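6章 家事作業の設定：衣類の回収（ソファ・椅子）

6.1 この章の対象

本章では、Totetance 制御ソフトウェアを導入した双腕機で、ソファや椅子に置かれた衣類を回収する作業の設定手順を説明する。本体の組み立て、関節の原点合わせ、非常停止回路の確認は2章から4章に従って済ませておくこと。床面の走行設定は5章を参照する。

衣類の回収は、食器の搬送や引き出しの開閉に比べて成功率のばらつきが大きい。布は形が定まらず、同じ衣類でも置き方によって把持点の候補が変わる。Ustamdale 試験室で実施した社内評価では、100回の試行のうち、人の介入なしに回収を終えたものは75回であった。残りの大半は、把持点の選択誤り、または持ち上げ中の落下による中断である。この値は試験室の条件によるもので、設置先での性能を保証しない。現行版は、操作者が室内にいて随時停止できる状態での使用を前提とする。無人運転には対応していない。

6.2 作業前の準備

1. ソファの前面から手前に、本体が旋回できる空間を確保する。床に敷物がある場合は、端がめくれていないことを確認する。

2. 座面から、対象の衣類とクッション以外の物を取り除く。リモコン、眼鏡、充電ケーブルなどは衣類の下に入り込んでいることがある。衣類を一度持ち上げて確認し、元に戻す。

3. 室内の照明を点灯する。直射日光が座面に当たる場合はカーテンを閉める。

4. 操作端末で「作業」＞「衣類」＞「座面から回収」を選択する。

5. 「背景の色」で座面の色を指定する。衣類と座面が同系色のときは「低コントラスト」を有効にする。

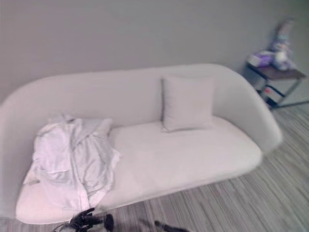 低コントラストを有効にすると、色の差による領域分割の比重が下がり、奥行きの段差と折り目の陰影から輪郭を推定する。処理時間は長くなり、最初の把持候補が表示されるまでに約12秒かかる。この間、腕は待機姿勢のまま動かない。故障ではないので再起動しないこと。

白い座面に白い衣類という組み合わせは、現行版が最も苦手とする条件の一つである。同色のクッションがあると、衣類の一部として認識されることがある。操作端末の認識画面で、緑の輪郭がクッションまで広がっていないかを必ず確認する。広がっている場合は、画面上でクッションをなぞり「除外」を押す。除外の指定は、その作業が終わるまで保持される。

注記：置き直した衣類の下にクッションが隠れている場合、除外の指定は見えている部分にしか働かない。可能であればクッションを衣類から離して置く。

6.3 把持の設定

1. 「把持方式」で「つまみ」を選択する。「包み込み」はタオルなど厚手で小さな布に用いる方式であり、袖やひものある衣類には推奨しない。

2. 「把持力」を初期値の16に設定する。この値は無次元の段階値で、ニュートン単位の力とは対応しない。薄手の布で滑る場合は1段階ずつ上げる。

3. 「候補の優先」で「折り目」を選択する。ロボットは盛り上がった折り目を探し、指先で挟む。「端」を選択すると布の縁を優先するが、縁が座面に密着しているときは候補が見つからないことがある。

4. 「接触の上限」を「座面：柔」にする。指先が張り地を押し込む量が制限される。

5. 「候補を表示」を押し、画面の印が衣類の上にあることを確認してから「承認」を押す。

注意：承認後、腕は座面に向かって動き始める。腕の可動範囲に手や顔を入れないこと。衣類の位置を直したいときは、先に「一時停止」を押し、状態表示が橙色の点灯に変わるのを待つ。

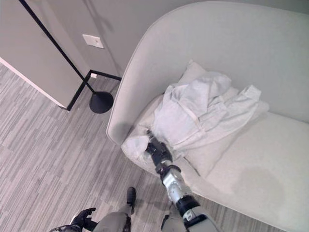 図6-2　座面の左端で衣類の折り目をつまんだ状態

6. 把持が成立すると、画面に「保持」と表示される。続けて「試し上げ」を押す。腕は衣類をわずかに持ち上げ、手首の荷重を測定する。

7. 荷重の表示が安定したら「搬送」を押す。安定しないときは「戻す」を押し、手順5からやり直す。

注意：試し上げでクッションが一緒に持ち上がった場合は、搬送に進まないこと。クッションが落下し、周囲の物を倒すおそれがある。照明器具や小さなテーブルがソファの近くにあるときは、搬送経路から外れる位置へ移しておく。

6.4 搬送先の登録

搬送先には、口の広い、動かない容器を用いる。Strebel 製の専用受け台を使用する場合は、台の識別標を本体側に向けて置き、「搬送先」＞「自動検出」を実行する。市販のかごを使用する場合は「手動登録」を選択し、画面に表示されたかごの縁を4か所指定する。

衣類の端が容器の外に垂れても、現行版はそれを直さない。容器への投入が検出された時点で作業は完了として記録される。垂れた部分は本体の走行の妨げになるため、移動を開始する前に操作者が容器に収める。

6.5 できること、できないこと

現行版で対応する作業は、座面上の衣類1点の把持、持ち上げ、容器への投入である。複数の衣類が重なっている場合は、1点ずつ離して置いてから開始する。

次の作業には対応していない。

・衣類をたたむ、裏返しを直す、ハンガーに掛ける
・汚れの有無を判断して洗濯物を仕分ける
・ボタンやファスナーを留める、外す
・背もたれと座面のすき間に入り込んだ布を引き出す
・人が座っているソファでの作業

たたみ動作は Masitz 開発版に試験的に含まれるが、平らな作業台の上に広げた布に限られる。座面の上で実行しないこと。

所要時間の面でも、人の作業の代わりになる段階にはない。人であれば数秒で済む回収に、認識、承認、試し上げを含めて数分を要する。導入の検討にあたっては、作業時間の短縮を前提とせず、操作者が立ち会う時間を含めて見積もること。

6.6 困ったときは

「候補がありません」と表示される
衣類が平らに広がり、つまめる折り目がない状態である。中央を軽く寄せて山を作り、手順5を実行する。

把持の直後に衣類が滑り落ちる
指先の被覆に繊維くずが付着していないか確認する。清掃は電源を切り、乾いた布で行う。溶剤は使用しない。改善しないときは把持力を1段階上げる。

張り地まで挟んでしまう
「接触の上限」が「座面：硬」になっていないか確認する。座面の張り地にたるみがある場合、正しい設定でも発生することがある。直ちに「一時停止」を押し、「指を開く」で解放する。腕を手で引いて外そうとしないこと。

反対側の腕が床に近づきすぎる
「非作業腕」の待機姿勢を「高」に変更する。初期値の「自動」では、体幹の傾きに応じて手先が下がることがある。変更後は、低速で一度動作させ、床や敷物との間隔を確認する。

作業記録に「中断：原因不明」と残る
記録を端末に保存し、ソフトウェアの版番号、衣類の素材、低コントラスト設定の有無を添えて販売店に連絡する。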